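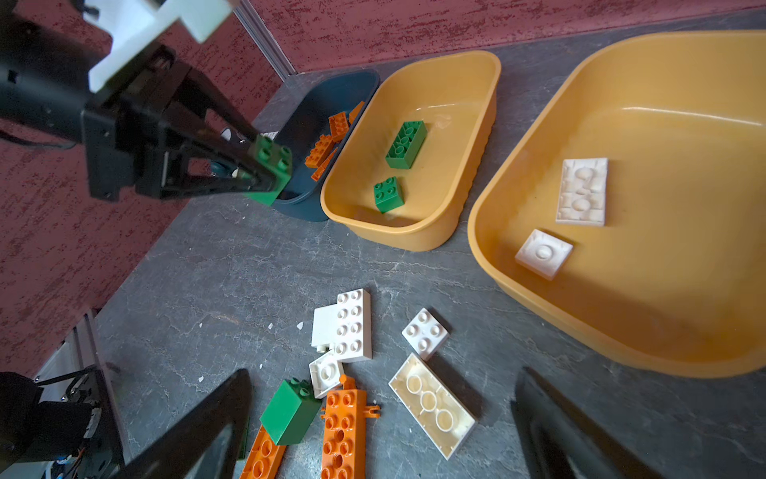 March, potting and other jobs

Up at half six and out to the greenhouse before breakfast. Cold night again but the heater had held. The big hoya has put out two new leaves on the long stem and still no sign of a flower spur. I have had it 5 years now. It came as a rooted cutting from a sale table at Vemness and it has been in the same clay pot for the last 3 of those, so I can't blame repotting.

Moved it one shelf up, nearer the glass on the east side. It will get the sun until late morning there and then shade from the wall. I don't want to cut it back. The old spurs are the ones that flower, according to the sheet that came with it, and I did take some off in the first winter before I had read that.

Watered the hoyas and the two jasmines from the butt. Left the cacti dry. Found mealybug on the stephanotis, down in the leaf joints where I always forget to look. Wiped it off with a cotton bud and spirit and put the plant by itself on the bench at the far end. Will check it again next week.

Ordered bark from Viltden, the medium grade. 24 litres, which should do the hoyas and leave some for the orchids at Easter. They have changed the bag size again and the postage came to nearly as much as the bark.

Repotted the small jasmine after lunch. Roots right round the bottom of the pot and coming out of the holes. Went up one size only. Mix was two parts bark, one part perlite, one part ordinary compost. Ran out of labels, so it has a strip cut from a margarine tub for now.

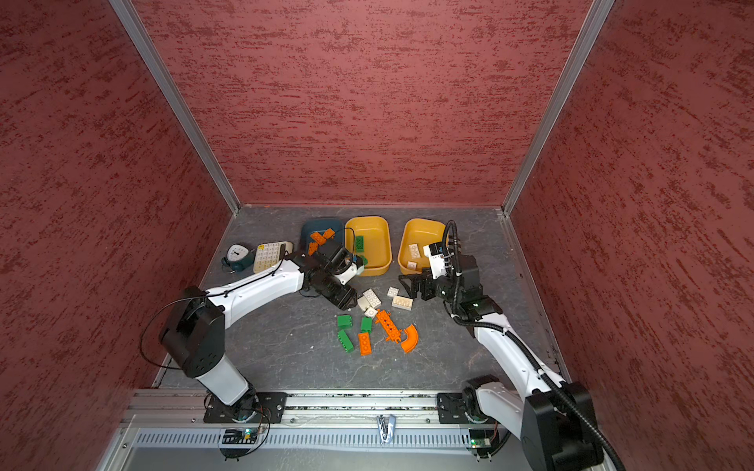
Osaze Ugwu wrote back in the afternoon to say that his own hoya sat for seven years before it did anything, and that he thinks the pot matters less than a cool dry rest. He keeps his almost without water from November until the buds show, and he has stopped feeding it before May. He said I was welcome to a piece of the pink one if I could wait until it was growing properly.

I have never given mine a dry rest. It gets a drink every ten days all winter, the same as the jasmines. Too late to change that this year, but I have written it on the inside of the shed door for the autumn.

Answered him and said yes to the cutting. Swept the floor, shut the vents at four. Greenhouse down to nine degrees by the time I went in. Need more perlite and a bag of labels.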